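Home > Kitchen & Pantry > Food Storage
Tagged: containers, lids, wire racks, shared kitchens
E-mail this page | Print this page

Storing snap-lid containers on a wire rack in a shared pantry

Posted by Marisol Huanca, 9/12/18

I am responsible for the staff pantry at the Trovenville Adult Learning Center, which is used by 13 members of staff. The pantry holds dry snacks, crackers and packaged candy for the afternoon program. Until recently these were kept in their original bags, folded over and clipped. The center has decided to replace the bags with clear plastic containers that have locking lids, in two sizes, and to store them on and beside a small white wire rack.
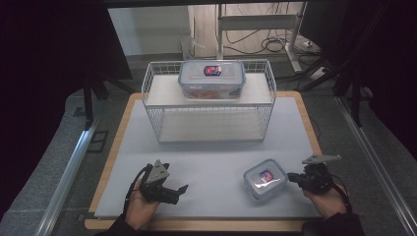 The larger size will be used for items that are opened every day, and the smaller size for items bought in limited amounts. Our written procedure must be ready before the next program session begins, and two matters remain unsettled. The first is whether the larger containers should be placed on top of the rack or on the lower shelf. The second is whether lids should be stored locked when a container is empty. Staff members hold different opinions on the second matter, and the manufacturer's leaflet was discarded with the carton.

I would also appreciate advice on labeling. Paper labels taped to the lids have been suggested, but several of our containers still carry the maker's label there and I would prefer not to cover it unless that is the accepted practice.

Yee-man Fang

I supervised the supply room of a residential school for nine years and can offer the following.

Place the containers in daily use at the height most people can reach without bending. For a low rack on a counter or table, the top is generally suitable, provided that the surface is flat and the container does not extend past it. A full container should be lifted with both hands under the base. It should never be lifted by the lid or by a locking flap, even when all the flaps are closed.

Empty containers should be stored with the lid resting on top and the flaps open. A lid that is locked on an empty container for several months can hold a stale smell, particularly if the seal was put away damp. Wash the seal separately if it can be removed, and allow it to dry overnight.

Regarding labels, I recommend the short end wall of the container. A label on the lid tells the reader nothing once a second container is stacked on it, and lids are frequently exchanged by mistake. Write the contents and the date of opening. The maker's label may be left in place or soaked off, as the center prefers.

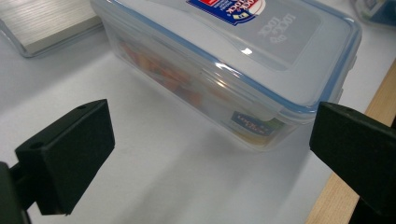 Should the items be left in their inner wrappers once they are in the container?

Individually wrapped items should stay in their wrappers. Loose items such as crackers may be poured directly into a clean, dry container, and the panel of the original packaging showing the ingredients and the best-by date should be cut out and kept with them. Staff members with allergies will need to consult it.

Hok-lam Tai

Put the heavy ones on the bottom. We had a rack fall over in February. I do not know about the lids.

Mackenzie Gill

I agree with most of what Yee-man Fang has written, with one reservation. In our office kitchen the end-wall labels were worn away by washing within a short time. We now use removable tape and a grease pencil, and the label is rewritten each time the container is refilled. The tape should be taken off before washing.

I would add that one person should be named in the procedure to check the seals. Crumbs collect in the groove under the rim, and the flap on that side will then close without a proper seal. A soft toothbrush is adequate for cleaning it. We do this on the first working day of the month, and the person responsible signs a sheet inside the pantry door.

Filed under Food Storage. Viewed 2,679 times.
E-mail this page | Print this page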